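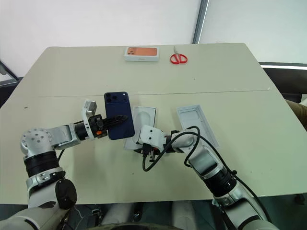 Poste à deux bras, Lendard : un téléphone tenu par la pince gauche, à côté des calages blancs.

Visite de l'atelier de conditionnement Lendard, mercredi 24 septembre 2025

Le site remet en boîte des téléphones pour le compte de Starkico, 400 unités par jour. Deux postes sur 24 sont passés en bras doubles depuis mars. L'opérateur y garde l'ouverture des cartons, le contrôle d'aspect et la reprise des défauts ; la mise en calage revient à la machine. Le temps de cycle n'a pas été communiqué.

La fiche de poste a changé avant les effectifs : cinq personnes ont suivi la formation Wornon — réglage des pinces, arrêt, redémarrage — et tournent toutes les deux heures.

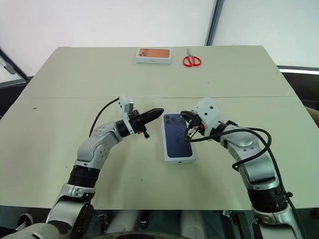
Commentaire de Nguyen : sur notre ligne, la rotation a réduit les douleurs au poignet, mais l'attente entre deux reprises fatigue autrement. La prime de cadence a-t-elle été recalculée chez Lendard ?

Elle est en cours de négociation. La grille actuelle reste celle des postes manuels.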